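Transliteration in Shared Hymn Books: The Case for One Scheme

By Svenja Aigner
September 2018

Most devotional singing groups outside India work from a printed or projected text in Roman letters. The singers in such a group often have four or five home languages between them, and many grew up without reading any Indian script. The Roman text is therefore the working text. It deserves the same care that a publisher would give to the original, and in most groups it does not get it.

My own group meets in the Jodham hall and uses a book of 609 hymns. It was assembled over a long period from handouts, older books and typed sheets that people brought with them when they moved here. I was asked to prepare an index for it. The index could not be made, for a simple reason: the same opening word was spelled differently from one hymn to the next, and an alphabetical list put identical lines pages apart. One common word had 15 spellings.

My argument is that a group should choose a single transliteration scheme, apply it to the whole book, and print the rules on the first page. I will also argue that the scheme should mark vowel length, which is the point on which I meet the most resistance.

Vowel length first. In Sanskrit a short "a" and a long "a" are different sounds, and the length of a syllable decides where it falls in the meter. If the book writes both as "a", a singer who does not already know the verse has no way to place it against the beat. The usual result is that the leader sings one pattern and the back rows sing another, with the drum somewhere between them. Doubling the letter ("aa") solves this without special type. A line over the letter also solves it and takes less room. I prefer the line, but either will do so long as it is used everywhere.

The objection is that marks frighten newcomers. I take this seriously, having heard it from people who have taught more newcomers than I have. My answer is that an unmarked text only looks easier. The newcomer reads it with confidence and gets it wrong, then spends months copying the neighbor's mouth. A marked text asks for ten minutes of explanation at the start. The Pratari songbook, which several of our families used before they came to us, marks every long vowel, and those families read new material at sight better than the rest of us do. 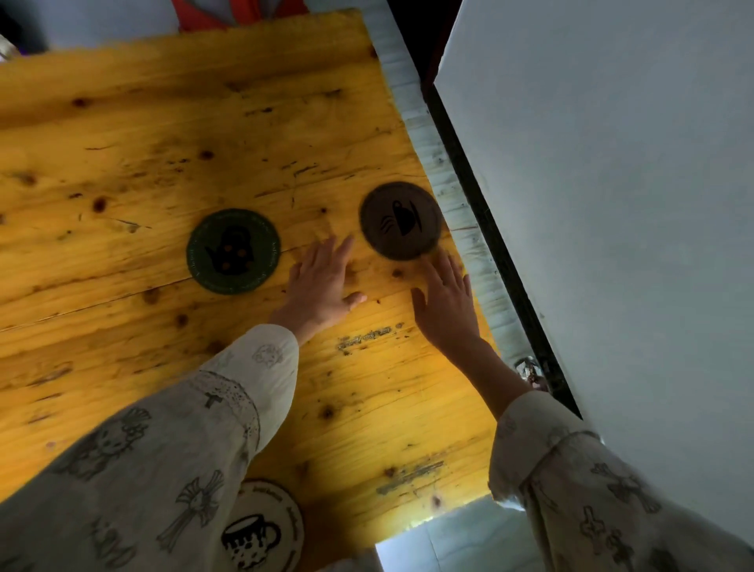 At the table, hands flat on the wood.

The second question is which consonants to distinguish. There are two positions for "t" and "d" in the languages we sing, one with the tongue at the teeth and one with it curled back. Full scholarly schemes put a dot under the second kind. I would keep the dot. Some editors drop it and argue that context will settle the matter, but context settles it only for those who know the language. I would accept a compromise on the sibilants, where "sh" can stand for two sounds that many native speakers have merged in ordinary speech.

Tamil and Telugu hymns raise a separate problem. A scheme designed for Sanskrit does not cover them. Tamil writes one letter where the spoken sound may be "k" or "g" depending on its place in the word, and a strict letter-for-letter system gives the singer the wrong sound half the time. For these hymns I would transcribe by sound and say so in a note at the head of the section. This breaks the principle of a single scheme. I think the break is justified, and a note costs one line.

The Margaritis method, which some groups have taken up, goes further and respells everything by English sound: "ee" and "oo" for the long vowels, "uh" for the short one. I cannot recommend it. It assumes one accent of English, it makes long words longer, and it cannot be turned back into the original script by anyone who wants to check a reading. A scheme that cannot be reversed hides its own errors.

On the practical side, the work is smaller than it sounds. Two people can correct a book of our size in one winter if one types and the other reads aloud from the original. The reader should not be looking at the old Roman text while doing this, or the eye will approve what it has seen for years. The Taltach group worked this way and finished in November, with a list of open questions that fit on 2 pages.

Open questions should be printed too. Where the sources disagree on a word, the book should give the chosen reading and put the other in small type at the foot of the page.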